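Progress report, 18 December 2023
Prepared by Mhairi Urquhart for Witold Wieczorek, Zorent grants office

## Work since the last report

The shared kitchen at Fajardo House has now been in use through the whole of the autumn term. We ran 16 evening cooking classes against the 16 in the plan. Two had to be moved to a later week when the boiler was being replaced, and both went ahead with the same tutor.

Ewan Dunbar taught the beginner group and Tetsuya Maruyama took the intermediate one. Attendance in the beginner group dropped in the middle of term and then recovered. Several people told Ewan that the start time clashed with the last bus from Itlow, so from January that class will begin half an hour earlier.

The recipe cards have been rewritten for people who have no oven at home. Every dish on them can be made on a single burner or in a microwave, and the portions are for one or two people. Tetsuya tested the rice and lentil dishes twice – the first versions came out too dry.

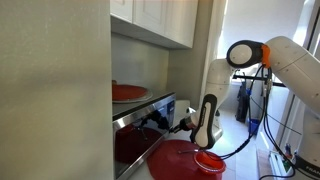
## Spending

We have spent $3,514 of the grant to date. Most of it went to tutor fees and ingredients. The printing line is underspent by $700, as Oldřich Michalík was able to lay out the cards himself and we only paid for paper and lamination. We would like to move that amount to ingredients for the spring term and ask for your approval in writing.

## Next steps

- Open sign-up for the spring classes in the first week of January.
- Send the remaining recipe cards to Flostutura for translation into Polish and Czech.
- Replace the two worn chopping boards and the large colander.
- Hold the open evening in March – date to be agreed with the building manager.

The receipts are in the shared folder, sorted by month. The attendance sheets will follow once Ewan has typed up the last one.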